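2021年7月6日

左臂今天又闹脾气。上电之后它先往后缩了一下，像被人踩了脚，然后才肯回零位。我把肩关节的偏置重新标了一遍，改了2度，缩得没那么厉害了，但还是缩。右臂一声不吭，我反而更不放心它。

上午基本耗在线上。Prantl寄来的那包扎带全是短的，绑一圈刚好差一个指节，只能两根接起来用，丑得很有气势。右腕那段线昨天转到底会绷，我放长了一截，现在不绷了，改成到处晃。晃总比断好，先这样。

中午吃了冷面，顺便看了一遍Nosside的更新说明，通篇在讲“显著改善了稳定性”。更新完，夹爪的力度参数全部回到出厂值。显著，确实显著。我从去年10月的笔记里把旧数抄回来，幸好那时候的我还肯写笔记，字也还认得出来。

下午开始练首饰盒。选这个题目是我自己作的孽：积木夹得太顺，人一顺就膨胀，总觉得该上点细活了。于是桌上摆了手链、小展示盒，还有一个带戒指槽的托盘，两条手链直接放在桌面上，让它去捡。
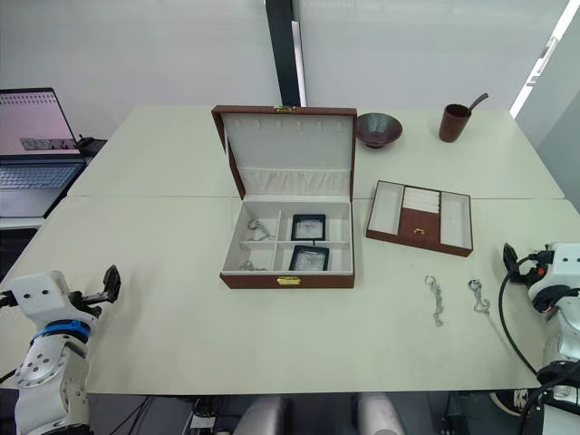
链子这种东西，人用两个指头一捏就起来，根本不经过脑子。夹爪不行。它要么从上面压下去，把链子压得更平，要么夹住了中间一节，两头垂着，放进格子的时候总有一头搭在隔板上，死活不进去。拉直的那条还算讲道理，可以从带圆环的一端下手；团成一小团的那条，我遥控着试了半天，最后认定它是来教我做人的。

今天一共试了30次，算得上放进去的有6次。其中一次严格说是掉进去的，我给它算了，反正裁判也是我。按这个速度，攒够66次成功就能开始训练第一版，我拿笔算了一下要多少天，然后把纸翻了过去。

指尖还是太滑。Skakus论坛上有人说贴一层薄硅胶就行，另一个帖子说贴了以后东西夹得住、放不下，两边吵了好几页，各自都有视频。我打算左边贴，右边不贴，让它们自己比。

傍晚去Taltwood还共享车间的内六角，顺手又借了一把别的，等于没还。墙上的登记表里我的名字已经占了半页，看着像是我在那儿上班。

回来想再试几次，结果笔记本风扇响得像要起飞，只好关了。睡前待办：贴硅胶，把右边那段线固定住，买长扎带。托盘的位置也得在桌上用铅笔画个记号，今天挪来挪去，后面几次的数据大概都得扔。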